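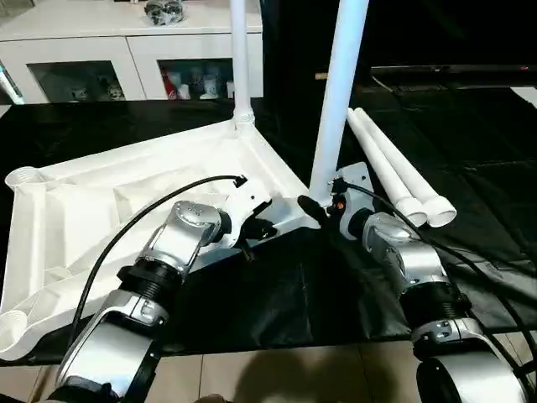
Spent the month on contact detection for two-armed assembly, so here is a thread on why a shelf is harder than chess. Our planner, Drirkine, thinks in goals like "tube in socket." Lovely. Then you get to a white plastic rack with an upright leaning a little to the right, one gripper down at its foot, and the planner has to decide if leaning counts as in. It used to say yes. It was an optimist.

2/ The old check compared the tube pose to the socket pose and passed anything under 8 degrees of tilt. Who picked 8? Me, in January, at 11 at night. The commit message says "tune later."

3/ The new check ignores the picture for a moment and asks the wrist. Push down a bit, wiggle a bit, watch the force curve. A seated tube pushes back in every direction. A tube resting on the rim pushes back in one and slides in the others - very much like me in code review.

4/ Perception has its own complaints. White tube, white base, shiny black sheet underneath. The depth map of that sheet looks like a mountain range. Cinero (our segmentation node) once planned a careful route around a crease.

5/ Fix for that: we stopped trusting single depth readings on glossy stuff and average over 8 views. Slower, yes. The arms now pause before each grasp as if remembering where they left their keys.

6/ Youssra Saber rewrote the log viewer so force, joint angles and planner state share one timeline. Before that I was lining up three windows by hand. I found two "planner bugs" in the first hour and both were clock drift. I had already filed them. Under her name.

7/ Replay set is 2,962 insertion attempts. I hand-labeled 300 of them and I now have opinions about collars.

8/ Still open: what to do after a bad seat. Currently it backs off, re-plans, and tries the exact same thing with more confidence. Working on it. Config and viewer go up once I delete the comments.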